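The Fliltcombe Open, Board 13 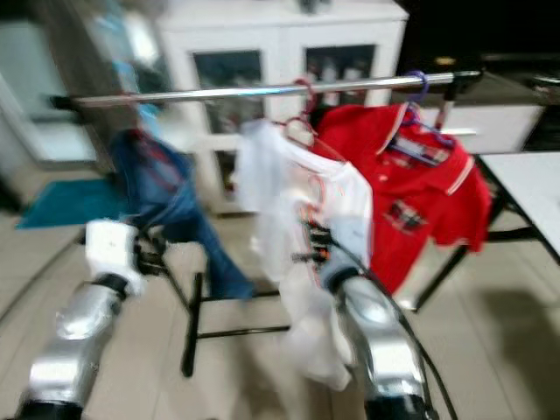 So there I was in the last round, two pawns down against a man named Niall Geddes, and all I could think about was soup.

I should back up. I'd gone to Fliltcombe for the chess because my sister lives out that way and she said I could have the couch, and because it had been 23 years since I'd played in anything with a clock. I used to be pretty good! Not prodigy good, but good enough that my dad kept a shoebox of my score sheets and showed them to people who came to fix the furnace. Then there was college, and then there was Lorkby (nine years in Lorkby, I don't recommend it), and the shoebox went wherever shoeboxes go.

Anyway, I won my first game in 23 moves. I'd like to say it was brilliant, but the kid across from me hung his queen on move eleven and then sat there with his ears turning pink, and I felt so bad I almost offered him a draw. Almost. I lost the second one, drew the third with a retired dentist who hummed, and by the last round they had me on board 13, next to the radiator, facing Geddes.

Now, Geddes had beaten me before. He didn't remember it. I was fourteen and he was maybe thirty, and it was in the basement of the Cowie library, and he beat me with the black side of a French so slowly that my mother came in from the car twice to see if I was sick. I'd thought about that game on and off my entire adult life. I had answers for it. I had, let's be clear, a whole notebook of answers for it.

He sat down, shook my hand, and said, "Have we played?"

"I don't think so," I said.

I pushed my king's pawn. He pushed his one square. The French! I was so happy I knocked over my water.

And that's the trouble with being happy. By the time I'd mopped up with my scarf I was playing too fast, throwing out moves from the notebook without checking whether his pieces were where the notebook said they'd be. They weren't. He took a pawn, then he took its neighbor, and then he got up and went to look at the other games with his hands behind his back, the exact same walk he'd had in the library.

The soup was leek. They were selling it in the hallway in paper cups and the smell came in every time somebody opened the door. I had forty minutes left on my clock and I spent fifteen of them staring at my bishop and thinking about leeks.

Then I saw the rook.

I'm not going to give you the whole line -- my sister made me promise not to do that at dinner anymore -- but there was a rook move that looked like an accident. It just put the thing on a square where he could take it for free. If he did, I had a check, and then another check, and then those two checks went on forever, and his king would be shuffling back and forth until we all went home. If he didn't, I got a pawn back and some air to breathe.

I played it and wrote it down and looked at the radiator.

Geddes came back, sat, and didn't touch anything for so long that the humming dentist finished his own game and wandered over to watch. You could hear the clock. It was an old Sokero with a loose button, and it clicked a little late every time, like it was thinking it over too.

"Huh," he said finally. He took the rook.

I gave him the check. I gave him the other one. He went back, I checked, he went back again, and on the third time around he stopped the clock and put out his hand.

"Cowie," he said. "The library. You had braces."

I told him yes, that was me.

"You should've traded the knights that time," he said. "I was sure you were going to. I went home and worried about it."

We went out to the hallway after that. The soup was gone, but the woman at the table found us half a loaf of bread, and he got a pocket set out of his coat and started setting up the position with the knights still on.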